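Flitelcombe Station - map add-on README

2022-10-05 - by the Drako server map team
Last updated: 2022-10-05
2 min read

# Flitelcombe Station

Flitelcombe Station is an underground map for roleplay servers. It was built for the Drako server and is released here so other servers can run it. It replaces the old Kistenwood map, which is no longer supported.

## What's in it

- Surface checkpoint with a working barrier and two guard booths
- Upper level: offices, canteen, medical, briefing room
- Lower level: holding cells, archive, pump room
- Rowlands Tunnel, a service route between the pump room and the surface

The tunnel opens from the inside only. Players kept using it to skip the checkpoint on Kistenwood, so the outer door now has no handle and no keypad.

## Requirements

You need the base content pack and the shared door scripts. The map will load without the scripts, but keycard doors stay shut and the elevator won't move. Load the scripts first, then the map.

## Install

1. Stop the server.
2. Copy the `maps` and `materials` folders into your add-ons folder.
3. Add `flitelcombe_station` to your map cycle.
4. Start the server and check the console for missing textures.

If you are coming from Kistenwood, delete its door config before you start. The two files use the same door names and the older one wins.

## Settings

Settings are in `station.cfg`.

- `door_level_max` - highest keycard level, default 5
- `lockdown_time` - length of a lockdown in seconds, default 600
- `prop_limit` - props allowed across the whole map, default 1000
- `elevator_delay` - wait before the elevator leaves, in seconds, default 2

Raising the prop limit is fine on a strong machine. Most of the slowdown we saw came from players stacking crates in the canteen - try clearing those before you change anything else.
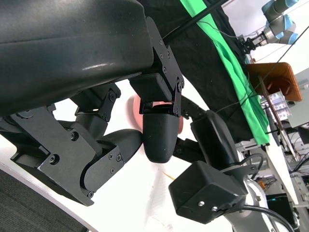 Keycard levels are set per job in your own job file. The map only reads the number, so a job with no level set is treated as level zero and can't get past the briefing room.

## Known issues

- The elevator sometimes stops short of the lower level. Calling it again fixes it.
- Footsteps in Rowlands Tunnel use the carpet sound.
- Cell lights stay red after a lockdown if the server was paused during it.

## Changes

- Archive moved to the lower level
- Second exit added to medical
- Water in the pump room no longer hurts players
- January build: first public release

## Use and credit

You can run and edit the map on any server. Keep this file with it and don't sell it. If you post an edited version, change the map name so players don't get the wrong download.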